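Primden Residence Hall, Brestesville
Washroom and Shared Kitchen Safety Inspection: Checklist with Comments

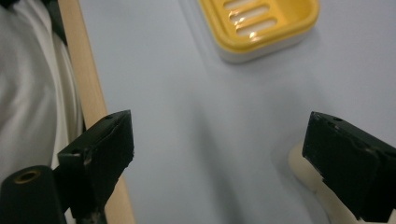 Inspections of washrooms and shared kitchens are carried out each term under the hall's housing safety procedure. Inspectors record one of three results for every item: Satisfactory, Action Required, or Not Applicable. Small fittings are included along with plumbing and electrical items. A soap dish should have drainage openings, such as the slots in the floor of the yellow tray, and a raised rim is preferred wherever the dish stands on an open surface. Comments are to be entered on the day of the visit and may not be changed after the form is signed.

Inspector: Kiri Tipoki
Area: North Wing, second floor
Period: March
Start time: 9:15 a.m.

Section A. Floors and Access

A1. Floor free of standing water at time of visit
Satisfactory.

A2. Floor drain covers in place and level with the tile
Action Required. The cover in the east washroom rocks when stepped on. One screw is missing. Maintenance request submitted.

A3. Doorways and routes to exits clear
Satisfactory. A drying rack had been left against the kitchen door and was moved by the resident when asked.

A4. Non-slip mats laid flat, edges not curled
Action Required. The mat outside the second shower is curled at two corners. Replace. Taping the corners down is not accepted as a repair.

Section B. Water and Plumbing

B1. Hot water temperature at basins
Hot water must reach the tap within 60 seconds. All basins met this limit. The mixing valve on the end basin is stiff and should be serviced before the next inspection.

B2. Taps shut off fully
Satisfactory in the washrooms. The kitchen cold tap drips. Washer to be replaced.

B3. No visible leaks under sinks
Satisfactory. Staining inside the left kitchen cabinet was noted on the previous form and has not spread. Continue to monitor.

B4. Little-used outlets flushed weekly and log signed
Action Required. Two entries are missing from the log. The floor supervisor has been asked to confirm whether the flushing was done and left unrecorded, or missed.

Section C. Electrical

C1. Outlets near water protected by ground-fault devices
Satisfactory. Test and reset buttons operated at each outlet.

C2. Light fixtures working and covers intact
Action Required. The cover over the west mirror is cracked. The lamp works. Fixture to remain off until the cover is replaced.

C3. Exhaust fans running, grilles clean
Satisfactory. The fan must run for at least 15 minutes after the light is switched off. The Strömberg timer in the east washroom was set to 10 and has been corrected.

C4. Cords and plugs on shared appliances undamaged
Satisfactory. The toaster bears a current test label. The kettle has none and has been taken out of use.

Section D. Fire Safety

D1. Extinguisher present, sealed, and gauge in the green zone
Satisfactory. Unit 83, mounted beside the kitchen door.

D2. Fire blanket accessible
Action Required. The blanket is hung behind the recycling bin. Move the bin. The blanket should stay where it is.

D3. Stove area free of paper, towels, and packaging
Satisfactory.

Section E. Cleaning and Supplies

E1. Cleaning products stored in labeled containers
Action Required. One spray bottle had no label. Contents unknown. Removed and handed to the cleaning contractor, Clirkthorpe, for disposal.

E2. Soap and paper towels stocked at every basin
Satisfactory.

E3. Residue cleared from soap dishes and basin ledges
Satisfactory overall. Residents are reminded that personal items left on ledges will be collected on cleaning days.

Follow-Up

Items A2, C2, and E1 are rated high priority and must be closed within 10 working days. All other items marked Action Required are to be closed before the next scheduled visit. Completed repairs are to be reported to the housing office with the item number and the name of the person who did the work.

Signed: Kiri Tipoki
Copy to: Housing Office; Floor Supervisor, North Wing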